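Gripper holds basket by the rim but it swings and tips, any ideas?

Asked by Dong-hyun Cheon in Home builds > Arms and grippers
Viewed 925 times, 2 answers

Home build, arm on the end of a white table in the front room. Two finger gripper, Lisard controller. Trying to get it to pick up a plastic bread basket, the oval woven sort with loops round the rim, and put it down again about a foot away. Pick is fine. Fingers close on one of the rim loops and it lifts.

Trouble is everything after. Basket hangs at an angle off the one loop, and when the arm stops the basket doesn't. Then I lower it, one edge lands first and it skids or goes over. Grip force at 80 percent, tried less, it slips. Tried more, loop goes flat and I don't want to snap it.

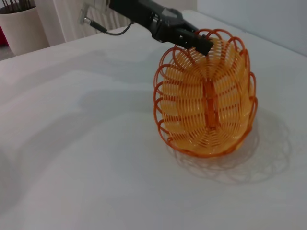
Speed is already down to what I'd call painful. Wrist camera is working but I only use it to find the rim, nothing clever. The depth is worked out from where the table should be, so anything hanging lower than the fingers is a guess. Do I need new fingers or is this a software thing? Would rather not reprint teh fingers again.

Answer from Refugio Quezada, accepted

Bit of both but start with software.

Stop grabbing the loop. Loop is a hinge, basket will always swing off it. Go lower, one finger inside the bowl and one outside, on the solid weave under the loops. Bit of thin rubber on the finger pads, bike inner tube is fine, glue it on. You can then drop the force a lot.

For putting down: don't go straight to the final height. Come down slow until motor current on the lift joint changes, thats your contact, then carry on a little so the base settles flat, then open. On the Lisard you read the current from the status page, don't remember which field. Mine jumps around so I average a few readings.

Also wait a second or two after each move before lowering. Sounds daft, fixed half of it for me.

Answer from Eliseo Cuautle

had same with a colander. just use a heavier basket

Comment from Dong-hyun Cheon: Inner tube plus gripping lower has sorted the swing. Still lands a bit crooked, current thing is next. Is the averaging done on the controller or on the PC?

Comment from Refugio Quezada: PC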